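Workshop Corner: Sorting the Wire Drawer

By Omid Salehi

Many members have asked me what we should do with the short pieces of wire that stay behind after every repair evening. Until this winter the answer was one deep drawer, and everything went inside. When Ayuba Eshun looked there for a piece of red hookup wire, he pulled, and half of the drawer came up with it. He asked me to write down a better way, so in this item I try.

The first advice is to begin with the thinnest and lightest pieces. A fine white strand is easy to lose on a pale table, and it takes its own shape as soon as you let it lie. I hold it at one point only and let the rest curl how it wants. If you pull on both ends, a small loop can close and become a knot, and in thin cord a knot is very hard to open again.

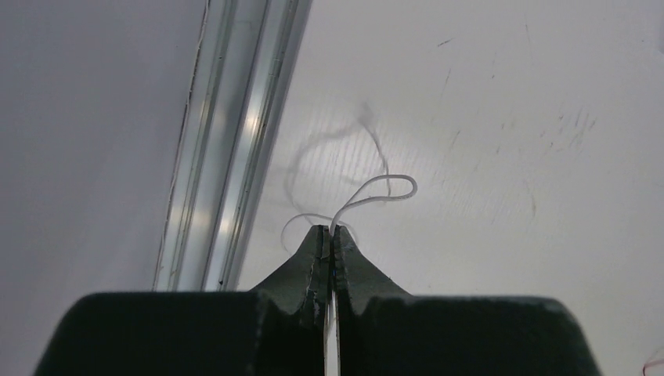

Fine white cord, held at one point.

For the sorting itself you need a light surface and a few small bins. The bins should stand at the back of the table, side by side, so that your sleeves do not catch on them. Choose different colors if you can. In our group we like to use the color of the bin as a reminder, but it does not have to match the wire exactly. More important is that everybody puts the same kind of wire in the same place.

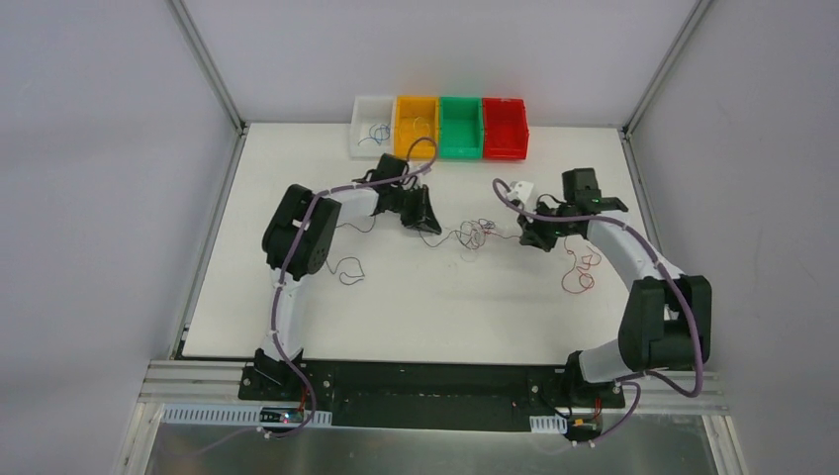
Betora, March

Our club room on Mousavi Street had a repair evening again this month, and wire was the main subject. Gholamreza Ansari brought his box from the old Troltik radio kits, which he has kept since he was a student. According to his own list there should be 34 pieces in it. We did not check the list, but we did learn some things from the box.

Wire which is put away loose will find other wire. Even in a bin it should be a small coil, with the end turned two times around the middle. Blue and dark wires can go together if they are the same thickness -- I know that Amirhossein Esfahani does not agree with me on this, and he is welcome to answer in the May issue.

When two colors have already grown together, please do not cut at once. Put the whole tangle flat on the table and turn it until one color is mostly above and the other mostly below. Then look for the strand that crosses over. Dark wire is more difficult to follow where it is coiled tight, so I start on the side where the loops are open and large. 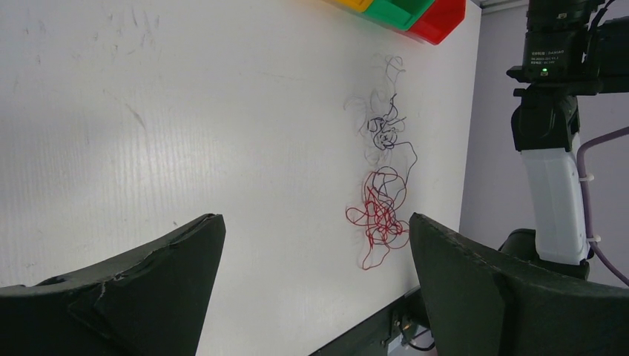 Dark wire above, red below, with one darker strand running into the red.

From there the work is slow but quite pleasant. Find a free end and push it back through the loop it came from. Pushing is better than pulling. Make the open loops a little wider with your fingertips, and let go often, so the wire can relax. A trailing loop at the bottom is a good place to try first, but follow it with your eyes before you touch it. I was too fast with one last year and made a second knot from it.

If you lose the way, turn your lamp a little lower to the side. The shadows on a white surface help to see which wire lies over the other. A strong light directly from above makes a bright spot on the table, and very thin strands close to it are hard to see.
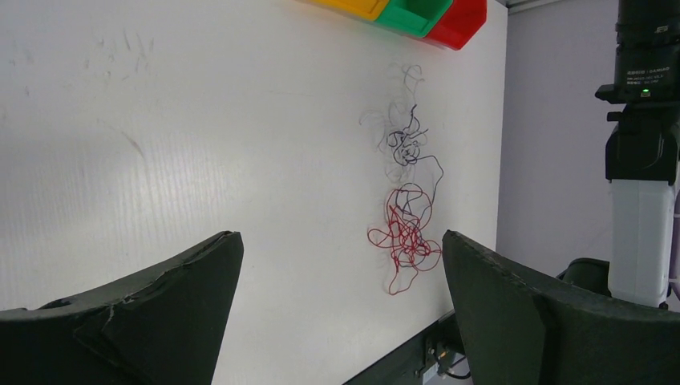 What to bring next time

Please bring your own wire in a paper bag, also if it is in a very bad condition. Wenceslao Escobedo will have blunt tweezers from Cindano to lend, and he asks that they come back the same evening. Pieces shorter than a finger can go to the metal recycling. Longer ones we will coil and keep for the beginners' course, where they are used for soldering practice. The door opens at six, and tea is on the side table as usual.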